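Painting a basement ceiling dark gray: worth it or regret it?
Home Projects > Basements > Paint and Finishes

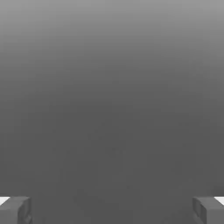 pranel_dad
Posted Monday, February 1, 2021

We have an unfinished basement with open joists, ducts, and a lot of old cable stapled everywhere. I don't want to drywall the ceiling. The plan is to spray everything overhead one flat color and leave it open. My wife wants white. I want a dark gray, close to charcoal. The walls will be a light warm gray either way and the floor stays bare concrete for now.

The ceiling height is low, 98 inches to the bottom of the subfloor and less under the main duct. Two small windows on the north side. We will use it for a desk, a treadmill, and a couch.

Questions:
Does dark make a low ceiling feel lower?
Do I need to prime the joists?
Can I rent a sprayer for a weekend or should I buy one?

joist_and_found
Dark. I did mine in August and would do it again. With flat dark paint you stop noticing the pipes. With white you see every shadow and every wire. Clean first. I used a shop vac with a brush on every joist bay and it took longer than the painting.

Prime if you have knots or water stains. Mine were old and dry and I skipped it on everything except two boards near the sump.

mkettering
I'll disagree. I had a flat black ceiling in my last house and the room ate light. We put in twice the fixtures we had planned and it still felt like a parking garage in the winter. With two north windows I would go white and be done. Your wife is right.

joist_and_found
Black and dark gray are different things though. Mine is a mid charcoal and I have six LED fixtures in a room that is 14 by 22. No problem reading down there.

mkettering
Six fixtures is a lot for that room. That's my point.

Stavaveo
Whichever color you choose, look at the bulbs before you buy five gallons. Gray shifts more than people expect. I had 2700K bulbs and my neutral gray looked brown. I changed to 4000K and it looked like the sample again. Paint a big piece of cardboard, screw it to the joists, and leave it up for two days with the lights you will really use.

pranel_dad
Thanks, all. I have 2700K in there now, so that's useful. The only lights are three bare bulbs on pull chains, which are going away regardless.

Does sheen matter much? The store tried to sell me eggshell because it wipes clean.

Stavaveo
Flat. You are never going to wipe down a ceiling full of joists. Any shine will catch on the ductwork. Look for dryfall if you are spraying. The overspray dries before it lands and you can sweep most of it up. You still need to cover the furnace and the water heater, and shut both off while you spray. If they are gas, know how to relight the pilot or have somebody come do it.

Afonso Figueiredo
I paint for a living, mostly commercial. A few things.

Dryfall is good on wood and on galvanized duct if the duct is clean. New galvanized has an oily film on it. Wipe it with a degreaser or the paint will peel in sheets in a year or so.

Open joists take far more paint than the floor area suggests. You are coating both sides of every joist plus the subfloor. Whatever the can says for coverage, figure double the floor area and then add some.

Rent the sprayer. Get an airless with a new tip, and strain the paint. Most people who tell me the rental was junk had a worn tip.

Don't paint over the sprinkler heads if you have them, and don't paint over labels on the electrical panel or the junction box covers. An inspector can make you clean those off.

On color, I don't think dark makes a low ceiling feel lower if the walls are light. Stop the dark color in a clean line at the top of the wall. Where I see it go wrong is when the color runs halfway down the wall to hide a beam.

neltano_rd
Can you spray over the old cable? I was told you shouldn't.

Afonso Figueiredo
Ask your local inspector. Some are fine with latex on it and some want the printing on the jacket to stay readable. I have had both answers in the same county. If you have very old cloth-covered wire, leave it alone and get an electrician to look at it first.

mkettering
One more vote for white and then I'll stop. If you sell the house, a buyer can paint white dark in a weekend. Going the other way takes three coats.

Joo
You can split it, which is what we did. Dark over the couch and TV side, white over the desk side, with the main beam as the dividing line. My husband and I argued over it for a month and neither of us would change it now. It does mean masking the beam carefully. We used 100 feet of plastic and a lot of tape.

joist_and_found
How does the split look from the stairs? I thought about it but figured it would look unfinished.

Joo
You come down facing the beam, so you see both colors at once. It looks fine to me. My brother hates it.

pranel_dad
The beam in ours runs the wrong way for that. It would put the treadmill on one side and everything else on the other. I'll still show her the idea.

I bought two sample quarts and some cardboard at lunch. Degreaser is on the list too, the duct over the stairs is newer than the rest. I'll put the pieces up tonight and get some 4000K bulbs for the pull chains.

mkettering
Was one of the quarts white?

pranel_dad
Yes. She was with me.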